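We use cookies to keep this site running. Accept / Manage settings

Boros Studio: progress report to the Gatelance Small Makers Fund
5 October 2026

Hello again! I promised a proper update once the molds were done, and they're done, so get comfortable. You'll remember the grant is for the Wakska set, which is a spice box, a candle holder and a small tray for Havdalah, all in sterling silver and all made on my own bench. When I last wrote I had a wax model of the spice box that I loved and a tray that I really didn't.

The spice box first. It's still the little tower shape from the application, with the pierced windows and the flag on top, but I've made the door wider. My fingers barely fit in the old one, and anybody trying to refill it with cloves would've been shaking them all over the tablecloth. The hinge is a plain pin hinge now. I did try a hidden one (very pretty, took me forever) and it stuck, so it's in the drawer with the other good ideas.

Casting has been the expensive part. The first batch came back from Stalik with pits along the base of the tower, right where the floor meets the wall, and I spent an evening filling and filing before I admitted they'd have to be done over. To be fair to Stalik they recast the lot without charging me for labor, only for the metal lost. We moved the sprue to the back corner and the second batch is lovely, clean enough that I went almost straight to the fine papers.
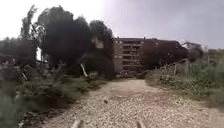 The tray gave me more trouble than the tower did. I'd drawn it flat with a thin raised rim, and a flat sheet that size wants to twist the minute you solder anything to it. I've gone to a slightly heavier gauge and I'm raising the rim from the sheet itself, so there's no long seam to worry about. It does push the weight up. The finished tray comes in at 95 grams, a bit more than I told you in the application, and I'm happy with how it sits on a table now - it doesn't skate around when you set the candle holder down.

Money, then. I'm over on silver and under on almost everything else. The extra metal for the tray and the Stalik recast together came to around $400, and I've covered that out of the line for display cases, which I'm going to make from scrap oak instead of buying. If you'd rather I asked before shifting money between lines, please tell me and I'll do it that way next time. The polishing motor came in under budget too. It's a used one, noisy as anything, runs fine.
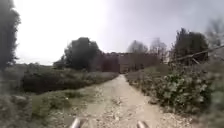 Gravel path with a low brownish building at the far end

Engraving is where I'm behind. The blessing goes around the foot of the candle holder in Hebrew, and my first layout crowded the letters so badly that the last word climbed up into the border. I've redrawn it with a narrower lamed and less air between the words. It fits, it reads well, and I've cut it on 2 brass blanks to practice before I go anywhere near the silver. I'd hoped to be finished with all the feet by now, so call that a few weeks late.

I also changed my mind on the finish. The application says high polish all over. Having lived with the pieces on the bench, I'd like to keep the roof of the tower bright and leave the walls oxidized and rubbed back, so the piercing shows up properly. Polished all over, the windows just disappeared in the glare! I'll send you one of each so you can hold them side by side and tell me if I'm wrong.

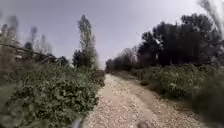

Small stones on the path, with green shrubs along the left

What's left: hallmarking, the rest of the engraving, the boxes, and the care card that goes in with each set. I've written the card three times and it keeps coming out like a scolding, so that needs another go. The plan is still to have the first sets ready to sell in December. I've left the price where it was for now, though the silver bill may nudge it up a little, and I'll let you know before I print anything.

Last thing, the final payment form asks for receipts by category and mine are sorted by supplier. Can I send them that way with a note, or do you need them redone? Either is fine, I'd just like to know before I start stapling.

Contact | © Boros Studio | Back to top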